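Drying of Water-Based Adhesive Under Laminated Tabletops
Project report, second-year Materials and Finishes
Mieke Jacobs, Pieter Prins, Sem Bosman
Supervisor: Safta Bucur
Submitted 15 Sep 2022

1. Background

Printed decorative sheet is commonly bonded to a particleboard core with a water-based PVA adhesive. The sheet is thin and nearly impermeable, so most of the water in the glue line has to leave through the core. If the panel is trimmed or loaded before this has happened, the edge may lift. The usual workshop rule is to leave a pressed panel overnight. We wanted to know whether this rule holds for round tops, where the whole perimeter is cut after pressing and the exposed edge is long compared with the area.

The project was suggested by Joris Cuypers of Willems, a small furniture maker in Tivorside, who supplied the core material and let us use a cold press outside working hours.

2. Materials

The core was 16 mm particleboard from a single batch, stored flat in the workshop before use. The adhesive was Vasby, a general-purpose PVA, applied by roller. The decorative sheet was a printed high-pressure laminate in a plain colour. A matching backing sheet was used on the underside of every panel to limit cupping.

Moisture content was read with a pin meter at a fixed depth. The meter was checked against oven-dried offcuts at the start of the work and again at the end. The two checks agreed to within the resolution of the display.

3. Method

Panels were pressed square, then cut round on a router with a pivot jig. Three groups were prepared. Group A was cut as soon as it left the press. Group B was cut after one night. Group C was cut after 72 hours. All panels stood on edge in a rack between pressing and cutting, with an air gap on both faces.

After cutting, each top was edged with a flexible plastic strip and left indoors. Edge lift was measured with a feeler gauge at marked points around the rim. Peel strength was measured separately on strips cut from the square corners, which would otherwise have been waste. We are aware that a corner strip dries faster than the middle of the panel, and this is discussed in section 5.

4. Results

Group A showed edge lift on every panel, mostly near the router entry point. Group B showed lift on some panels, and in each case it was confined to a short length of the rim. Group C showed none that the gauge could detect.

Peel strength followed the same order, but the gap between B and C was small and the scatter within B was large. One strip in group B failed in the core and was left out of the mean. Moisture readings in group B were still falling when the panels were cut. In group C they had levelled off.

A second set of group B panels was pressed in November of the previous year, during the pilot stage, when the workshop heating was off at night. These performed closer to group A. They are listed in the appendix but not included in the main comparison, as the room temperature was not logged.
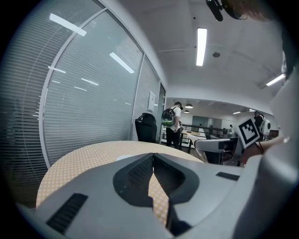 5. Discussion

The overnight rule appears adequate for square panels that are trimmed lightly, but marginal for round ones. The router puts a changing load on the laminate as it moves around the curve, and a glue line that has not fully cured has little resistance to this. Entry point damage might be reduced by a climb cut on the first pass. We did not test this.

The corner strips are the main weakness of the peel data. They sit next to two pressed edges and lose water faster than the rim of the finished top, so the values are likely to be too high for all three groups. A better approach would be to press sacrificial panels and take strips along the line of the cut.

Relative humidity was read once a day from a wall gauge. A logger would have been preferable.

6. Recommendations

Willems should hold round panels for 72 hours before routing where space in the rack allows. Where it does not, the overnight period should be used only when the workshop is heated at night. Further work should cover thicker cores and a faster-setting adhesive such as Jundach, which was not available in time for this report.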